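Soft Object Handling in Furnished Rooms: Progress Report, Second Period
Project Ukari
Submitted Feb 5, 2019

We are happy to say this has been the best stretch of work since the grant began. The first period went mostly into wiring, calibration and getting the head camera to agree with the arms about where things are. This time we got to the part we wrote the proposal for, which is teaching a two-armed robot to deal with things that change shape as soon as you touch them. Pillows turned out to be a wonderful place to start. They squash, they sag, they slide down the back of a chair, and a grasp plan made before contact is usually out of date a moment after it. 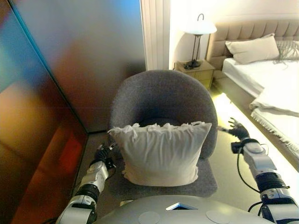 Method

The old controller, Lim, planned both hands together. It picked two grasp points on the outline of the pillow, computed two paths and ran them on a shared clock. That works nicely on boxes. On a pillow leaning in a tub chair it has a hard time, as the curved back hides part of the outline and the two planned points may not both be reachable.

The new method, Hindutik, lets one hand go first. The leading hand makes light contact at a side edge while the other waits open and clear of the chair. Once there is contact, the system throws away its first guess at the pillow's shape and makes a new one from the camera view and the finger readings together. Only then does it choose a place for the second hand. We call the pause between the two the "second look," and it costs us 2 seconds per attempt in the present version. We think that can come down a good deal, but we were so pleased to see it working that we left the timing alone for this report!

The squeeze is also handled differently. Lim closed to a fixed width. Hindutik keeps closing until the middle of the pillow pushes back evenly on both sides, and it goes on making small corrections through the lift. Ruffles and fringe along an edge used to be read as part of the solid body, so the grasp came out too high. We now treat a thin, uneven border as trim and aim below it.

Results

We ran 155 attempts with the new method in the bedroom setting, using six pillows of different size and filling, each started from several poses on the armchair. Lifts from an upright start were clearly more reliable than they had been under Lim. Flat starts are still weak, mainly with the softest fillings, where the fingers gather cloth and very little else. The full attempt log is in the annex, failures included, sorted by starting pose. 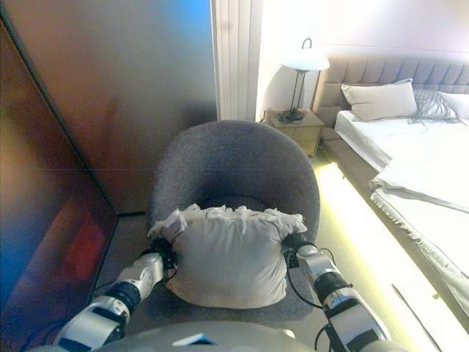

Drurnuvari wrote back on the draft of this section that the lift numbers look solid, but that a pillow held over a chair is only half a chore, and asked when we expect to report on putting it down somewhere in good shape. We agree completely, and placement is now the main item for next period. Early tries suggest that releasing both hands at once lets the pillow twist, and that the one-hand-first idea may help again in reverse.

Other points

Shiny surfaces near the workspace still upset the depth estimate. Masking them by hand works for now and we would like to stop doing it by hand.

The right arm's outer cable needs a better route. It has not cost us any attempts, but it limits how far we are willing to swing the elbow.

Training data labeling is four weeks behind plan. We have moved hours over from the simulation task, with no change to the total budget.

Next period

Placement on chair and bed, flat starts with soft fillings, and a shorter second look. We plan to have the placement trials finished by September and would be delighted to show them live.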